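Home Office Tips: Before You Pay for a Personal Brand 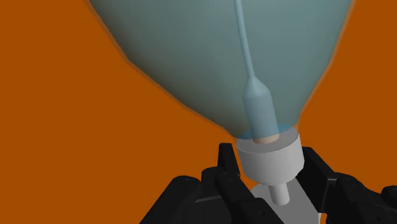
A translucent bulb on orange. Render: Zaden.

Every December my inbox fills up with people who want to help me "own my story." Most of them want $500 for it. I run a two-person bookkeeping shop from a spare bedroom, and I have my doubts. A few things I'd try first, at the kitchen table, for free.

Write down what you do in one sentence. Read it to someone who doesn't work in your field. If they ask what it means, write it again. I'm told there are worksheets for this. I used the back of an envelope.

Skip the logo. I paid for one from Trekier and no client has ever mentioned it. My phone number in large type has done more for me.

Don't post every day. Serena Marras, who shares my office, kept it up for 62 days on Hemmin and got one inquiry, from a man selling worksheets. She now sends a short letter to past clients 2 times a year and says she likes that much better. Whether it brings in work, we can't tell yet.

Be careful with follower counts. A hundred people who have paid you before are worth a phone call each. I can't say the same for 100 strangers who clicked a heart.

Keep a folder of the nice things clients write to you, in their own words. Ask before you quote them. Leave the typos in if they let you.

If you still want a coach, ask for the names of clients from two years back and call them. The one I tried at Sakport said that list was private.

Posted 1 May 2019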